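Notebook, gripper bench. November 21, 2023. Visit day at Juvutmont, upstairs gallery open to guests

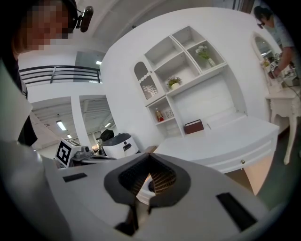
View from the hand-held gripper, rubber fingertip housing in front, main room behind.

Writing this up the same evening while I still have the scribbles in order. Present from our side: me, Yasaman Tabrizi, Manon Li. Visitors were Devendra Bansal and two people from Friesen, plus Diane Leclerc and Huguette Leclerc from Skiston, who came in on the later train and missed the introduction. Diane asked for the slides. To send.

Setup. Started at 8. Charged both hand-held units overnight, and one of them showed 92 percent when I picked it up, so the cradle is still not seating right on that one. Cleaned the contacts with a dry swab and left it. New fingertip housings went on, the dark grey rubber ones with the V shape. The old ones from October had gone stiff where the flaps meet and I did not want to show them. Kept the ribbed pad from the previous build. Yasaman wanted to swap to the smooth pad for the visit and I said no, we have no log data on the smooth one yet.

Glare. With the fingertips changed I noticed the pad looks brighter in the view than it did last month. Warm color, ridges easy to see. I have not touched the exposure setting, so either the new rubber lets more light through or the lamp level got changed during the firmware update. Check the config diff before blaming the rubber.

Marker box. Left the white box with the square marker out where it was for the calibration run. Tracking held for the walk from the desk to the rail base and back. Lost it for a short stretch when I turned toward the doorways, picked up again without a restart. Manon has the log, run number 282.

Demonstration, first part. Talked through the hand-held unit, then let people try it. Order was Devendra, then the Friesen pair. Devendra squeezes too hard, same as everybody on the first try, and the bottle got away from him. Second try fine. One of the Friesen people is left-handed and found the trigger awkward. We have had that comment before and it is still not on the parts list. Putting it on the parts list.

Questions I wrote down:

How long does a fingertip last? I said we retire them at 600 closures, and that the number is cautious. Devendra wanted to know where it came from. It came from the first batch, where we saw the slot start to gape, and we have never repeated the test on the current rubber. Should do that.

Can the gripper tell a hard object from a soft one? Said partly. Showed the pressure trace for the sponge and the mug side by side. The trace for the mug had a spike at the start that I could not explain on the spot. Looked at it afterward and it is there in the raw file too, so it isn't the plotting script.

Why furniture and not a plain test bench? Yasaman took this one. Drawers and knobs at real heights, curved edges, small things lying close together. The round brass knob on the desk drawer is a good example, small and slippery, and the gripper's success on it is still poor compared with the bar handles in the other room.

Does it run on the Drorkex controller? Yes, with the old driver. Said the new driver is under test. It is under test in the sense that Manon installed it once.

Second part. Pick and place at the vanity. Planned ten pickups, did seven, stopped when the cable on the left unit started catching. Results in the sheet: five good, one dropped, one where the object slid along the slot and ended up held by a corner. I counted the last one as a fail and Yasaman would count it as a pass. We need a written rule for this. Used to be in the protocol, I think on the page that got rewritten.

Diane and Huguette got here for this part. Huguette asked whether they could borrow a unit for a few weeks in the new year. I said I would ask, no promise given. If we do lend one it should be the one with the good cradle, and they will need a spare set of fingertips and the closing force sheet.

Problems, in no order:
Left unit cable catches at the strain relief. Tape on it for now.
Mug spike, see above.
Brightness, see above.
Guests talk while standing near the microphone, so the audio notes from the first part are mostly useless. Type the next ones.
Time sync between the 2 units drifted during the second part. Manon thinks it is the network. I think it is the clock on the left unit, it also drifted in October.

To do:
Config diff on the lamp level (me)
Closure test on current rubber, start with one pair and log every 50 (me, Manon)
Pass/fail rule for corner grips (Yasaman, draft only)
Left-hand trigger on parts list
Slides to Diane, copy Huguette
Ask about the loan
Order swabs

Units are back in the cradles, left one reseated twice until the light came on.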